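首页 > 产品支持 > 说明书 > 水龙头滤水器

Skotia 龙头式滤水器 安装与使用说明书
第三章 安装、第一次冲洗和日常保养
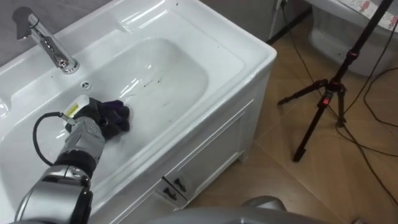
请在开始安装之前把本章读完一遍,安装的工作不难,但是顺序很重要。Skotia 滤水器是直接装在水龙头出水口上的小型滤水器,它不需要打孔,也不需要改动墙里面的水管。本产品可以用在厨房,也可以用在洗手间。洗手间常见的单把手龙头,出水嘴比较短,并且朝下斜着对准盆里,装上滤水器以后,出水的位置会比原来低,也会稍微向前。所以请先看一看出水嘴到盆底之间有没有足够的空间,手还能不能方便地放进去洗。如果盆底有小的黑色脏点,请先擦干净再安装,这样以后冲洗滤芯的时候,您才能分清楚哪些是滤芯里出来的炭粉,哪些是本来就有的脏东西。

3.1 打开包装后请检查

盒子里应该有下面的东西:

· 滤水器主体(切换把手已经装好)
· Rana 滤芯,装在密封的袋子里
· 外螺纹接头和内螺纹接头
· 万能夹环,附带小螺丝
· 白色密封垫,厚的和薄的
· 塑料扳手
· 保修卡

如果缺少零件,请不要用别的牌子的零件代替,请与购买的商店联系。滤芯的袋子在安装滤芯之前不要打开。打开以后放置很久没有使用的滤芯,我们不能保证它的过滤效果。

3.2 选择接头

水龙头的出水口有很多种类。请用手把出水口上原来的起泡器按逆时针方向转下来。转不动的时候,请包一块布,再用塑料扳手转。

注意:不要用金属的钳子直接夹龙头。电镀的表面被夹坏以后不能修复,这种损坏不在保修的范围里面。

起泡器取下来以后,请看螺纹的位置:

(1)螺纹在出水口的里面:使用外螺纹接头,配薄的密封垫。
(2)螺纹在出水口的外面:使用内螺纹接头,配厚的密封垫。
(3)没有螺纹,出水口是圆的:使用万能夹环。
(4)没有螺纹,出水口是方的或者椭圆的:不能安装本产品。
(5)带有可以拉出来的软管的龙头:不能安装本产品。

感应式龙头也请不要安装。这种龙头关水的时候压力变化很快,滤水器的外壳可能会裂开。

3.3 安装主体

1. 把龙头关好。不需要关总阀门。

2. 把下水口的塞子塞住,或者在盆里铺一条毛巾。密封垫很小,掉进下水口就很难拿出来了。

3. 把密封垫平放在选好的接头里面。密封垫有一面印着小圆点,有圆点的一面朝上。

4. 用手把接头转到龙头上。开始的两圈必须很轻松,如果觉得紧,说明螺纹歪了,请退出来重新对准。

5. 手转不动以后,用塑料扳手再转四分之一圈就可以了。转得太紧,密封垫会变形,反而容易漏水。

6. 把主体从下面套在接头上,让切换把手在您习惯用的那只手的一边,然后把固定圈按顺时针方向拧紧。

7. 轻轻摇一摇主体。主体可以左右转动一点,但是不应该上下松动。

使用万能夹环的用户:请先把夹环套到出水口上,再装密封垫,最后拧小螺丝。螺丝请拧到夹环不能滑动为止。出水口的直边太短,夹环夹不住的时候,请停止安装。

注意:安装的时候请不要把主体当作扶手,也不要在主体上挂毛巾、刷子等物品。

3.4 装入滤芯

1. 把主体下面的盖子按逆时针方向打开。

2. 剪开 Rana 滤芯的袋子,取出滤芯。请拿滤芯的侧面,手指不要碰到两端的白色滤网。

3. 把有黑色胶圈的一端朝上,垂直推进主体,听到"咔"的一声为止。

4. 检查胶圈有没有翻出来,然后把盖子盖好,盖子上的箭头要对准主体上的短线。

备注:胶圈上已经涂了一层很薄的食品级润滑脂,请不要擦掉。

3.5 第一次冲洗

新的滤芯里有细的活性炭粉,第一次使用以前必须冲洗。

1. 把切换把手转到"原水"的位置,打开冷水,让水流一会儿。水管里的沙子和铁锈会先出来,不会进入滤芯。

2. 关水。把切换把手转到"净水"的位置。

3. 慢慢打开冷水,开到一半的大小。刚开始可能有空气的声音,水也会断断续续,这是正常的。

4. 水的颜色可能是灰的,盆底也可能留下黑色的细粉。请继续冲洗,到水变得透明,再多冲 90 秒。

5. 冲洗出来的水不要喝,可以用来浇花或者拖地。

6. 关水以后,用干的纸巾绕着接头和盖子擦一圈。纸巾如果湿了,请看 3.8 的表。

盆底的炭粉用软的海绵和清水擦就可以去掉。请不要用钢丝球,釉面被划伤以后更容易留住脏东西。

3.6 每天的使用

· 喝的水、煮饭的水,用"净水"。
· 洗手、洗脸、洗碗,用"原水"。这样滤芯可以用得更久。
· 早上第一次用"净水"的时候,请先放掉一杯的量。
· 家里有人出差或者旅行,滤水器好几天没有使用,请按照 3.5 的第 3 步到第 4 步重新冲洗。

小心:水温超过 35 度时,请绝对不要用"净水"。热水会让活性炭放出已经吸住的东西,也会损坏里面的中空丝膜。单把手龙头很容易忘记把手停在热水的一边,请先转到冷水,再切换。

小心:室内温度可能低于零度的地方,请把滤芯取出来,把水倒干净。水在主体里面结冰,外壳会破裂。破裂不一定马上看得见,再次通水的时候才会漏。

3.7 更换滤芯与清洁

一支 Rana 滤芯可以过滤 2,000 升水。主体侧面的小窗口有一个白色的转轮,每次用"净水"它会慢慢移动,转轮变成红色的时候请更换。如果水变得很细,即使转轮还没有变红,也请更换。水质比较差的地区,滤芯会比较早堵住,这不是产品的故障。

更换的步骤和 3.4 一样。换好以后,用牙签把转轮旁边的小按钮按到底,转轮就回到白色。

主体外面请用湿的软布擦。有白色水垢的时候,用布蘸一点稀释的白醋,放一会儿,再用清水擦干净。不要使用下面的东西:

· 含氯的漂白剂
· 酒精和稀释剂
· 带颗粒的去污粉
· 洗碗机

出水网容易积水垢。请每个月用手转下来一次,用旧牙刷从里面向外面刷。刷的时候请塞住下水口,出水网也是很小的零件。

旧的滤芯外壳是塑料,里面是炭和膜,普通家庭没有办法分开,请按照当地的规定当作一般垃圾处理。请不要把旧滤芯洗了再用。

3.8 遇到问题的时候

接头的地方滴水
密封垫歪了,或者厚薄选错了。请取下来重新放。如果密封垫上已经有很深的印子,请换新的。

盖子的地方滴水
胶圈翻出来了,或者箭头没有对准。请重新做 3.4 的第 3 步和第 4 步。

关水以后还滴几滴
主体里面剩下的水慢慢流出来,是正常的。如果一直不停,请检查龙头本身有没有关紧。

"净水"的水很小
滤芯堵住,或者家里的水压低。请转到"原水"比较一下。"原水"也小的话,原因不在滤芯。

水有白色的雾
是小的空气泡。把水放在杯子里,从下面往上慢慢变透明,就没有问题。

切换把手很重
请不要用力扳,也不要加油。把手里面可能进了沙子,请用"原水"冲一会儿,同时来回转动几次。

水溅到盆外面
出水的位置变了,水可能打在盆的斜面上。请把水开小一点,或者把主体稍微向后转。

3.9 备件

备件请向销售店订购。订购的时候请告诉店里主体底部的型号。

Rana 滤芯(单支装)
Tromemine 密封垫组,厚、薄各一片
Trarby 万能夹环,附小螺丝
出水网

备注:Tromemine 密封垫组也适合上一代的主体。Trarby 万能夹环只适合现在的型号,上一代的用户请不要购买。

本章修订日期:2019年10月4日

上一章:安全注意事项 | 下一章:保修条款 | 返回目录

分享 35 评论 90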